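Notas para a fala: braço na oficina, fevereiro
Tempo previsto: 20 minutos, perguntas à parte

Slide 1. Abertura
Dizer o nome e a oficina (Brikholm, sala dos fundos). O projeto chama-se Plusatari. É um braço de mesa montado por duas pessoas, eu e o Colton Sawatzky. Ele fez a mecânica, eu fiz a eletrônica e o software. Pedir que guardem as perguntas sobre custo para o slide 4.

Slide 2. O que queríamos
Um braço que tirasse legumes de uma tigela e os pusesse numa tábua. Só isso. Cortar ficou fora desde o começo, por segurança. Mencionar que a primeira ideia era separar parafusos e que desistimos porque a garra era grande demais para eles.

Slide 3. Mecânica
Base de compensado, juntas impressas, correias nos dois primeiros eixos. A folga no cotovelo foi o problema mais demorado. O Colton refez a peça com rolamento duplo e a folga caiu o bastante para continuarmos. Passar a peça antiga pela plateia. Lembrar de pegar de volta.

Slide 4. Custo
429 euros em peças, sem contar ferramentas nem filamento. O nosso limite era 400. A diferença foi uma fonte nova, depois que ligamos a primeira com a polaridade trocada. Falar disso sem pressa, sempre tem alguém que vai fazer o mesmo.

Slide 5. Eletrônica
Drivers comprados prontos. Placa de controle feita na oficina. Mostrar o esquema, não ler os valores. Quem quiser o arquivo pode falar comigo no intervalo. Botão de emergência corta a alimentação dos motores e deixa a placa ligada, para não perder o registro.

Slide 6. Por que simular antes
O braço real só fica montado à noite, quando a bancada está livre. Na simulação testamos a qualquer hora e uma colisão não quebra nada. Chamamos o ambiente de Ekpo. Ele tem a mesa, a tigela e os legumes. As medidas do braço vieram do desenho do Colton.

Slide 7. A tigela
Deixar a imagem na tela enquanto falo.
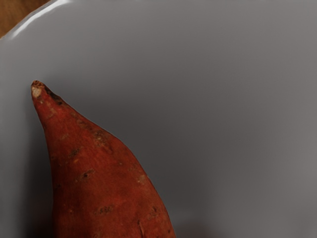 Batata-doce na tigela branca, cena renderizada no simulador.

Pontos a cobrir:
A batata é comprida e afina na ponta. Se a garra fecha perto da ponta, a peça gira. O alvo precisa ficar no corpo, na parte mais larga.
O fundo é liso e claro, com sombra dos dois lados da batata. A nossa segmentação por brilho pegava a sombra junto. Passamos a usar a cor da casca.
O reflexo na borda também atrapalhou. Limitamos a busca ao interior da tigela.

Slide 8. Do simulador para a bancada
O atrito foi o que mais diferiu. Tivemos de colar borracha nos dedos da garra. A posição da câmera também precisou ser medida de novo. Vídeo curto, sem som. Se não abrir, seguir em frente.

Slide 9. O que falta
Legumes encostados uns nos outros. Tigela fora do lugar marcado. Trocar a correia do segundo eixo, que já está gasta. Em Skutodside há uma oficina com torno e combinamos de fazer lá a nova polia.

Fim. Agradecer ao Colton. Perguntas. Desligar a fonte antes de deixar alguém mexer no braço.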